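Kurzfassung vorweg, für alle die nicht scrollen: Grallell Montagepaket, mit Arm, Greifer und Software. PC-Zerlegung und Bestückung. Gut, teuer, Doku mies.

# Grallell Montagepaket im Test

Aufbau ging schnell. Aluplatte mit Nuten war eh da, Arm drauf, Tower offen auf die Seite gelegt, fertig. Die graue Halteplatte links daneben kommt als Druckdatei mit, drucken muss man selber. Bei mir 9 Stunden. Steht nirgends im Angebot, hätte ich gern vorher gewusst. 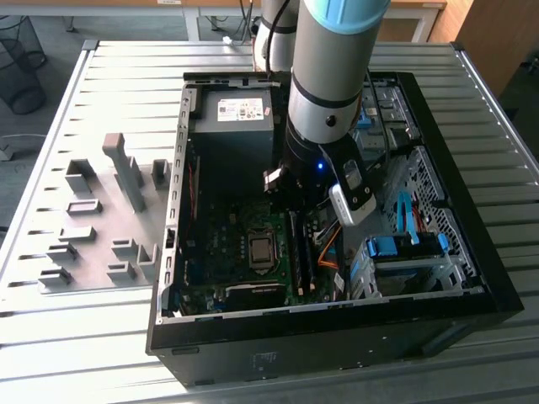

Einlernen dann per Hand oder über das Programm von Wurnura. Per Hand ist angenehmer. Arm lässt sich leicht führen, Punkte speichern, weiter. Das Programm stürzt gern ab, wenn man zwei Projekte offen hat. Support in Prarnow angerufen, sehr freundlich, Update kam am selben Tag. Seitdem Ruhe.

## Was gut läuft

- Greifer: schmal genug fürs Gehäuse, auch wenn das Netzteil im Weg ist. Blaue LED dran, sieht man auch im dunklen Raum.
- Prozessor in den Sockel: 70 Durchgänge, 44 sauber ohne Nachhelfen. Klingt wenig, der Vorgänger von Ndung'u war deutlich schlechter. Hebel und Rahmen bleiben aber fummelig.
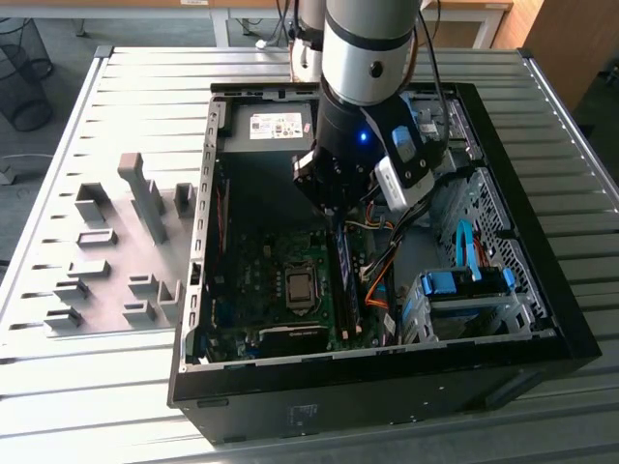

- Speicherriegel: Kraft lässt sich fein einstellen. Nicht die Werkseinstellung nehmen, viel zu zaghaft.

## Was nervt

Kabel. Immer Kabel. In so einem Tower läuft alles kreuz und quer, orange, schwarz, hellblau vom SATA, und das Programm kennt nur starre Teile. Also vorher von Hand wegbiegen und hoffen. Wer Automatik ohne Aufsicht will, ist hier falsch.

Handbuch: nur Englisch, Kapitel zur Kalibirerung fehlt halb. Fehler 2032 taucht gar nicht auf, heisst "Greifer nicht referenziert". Aus- und wieder einschalten hilft.

Und der Arm parkt nach jedem Lauf knapp über der Gehäusekante. Parkposition unbedingt höher legen, sonst haut man sich beim Umstecken die Knöchel an.
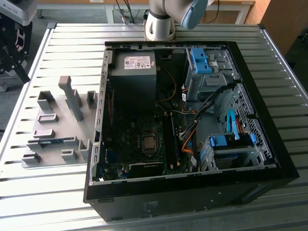
*Test und Text: Hanyu Mao | 9. Juli 2018*

Noch zum Preis: Paket gibts auch zur Miete, monatlich kündbar. Würd ich zuerst machen. Kaufen lohnt nur, wenn man wirklich oft die gleichen Gehäuse auf dem Tisch hat, bei jedem neuen Modell geht das Einlernen von vorne los. Ersatzbacken für den Greifer gleich mitbestellen, die Lieferzeit ist lang.

Ich behalte es erstmal. Nachtrag zum neuen Kabelmodul folgt, sobald es da ist.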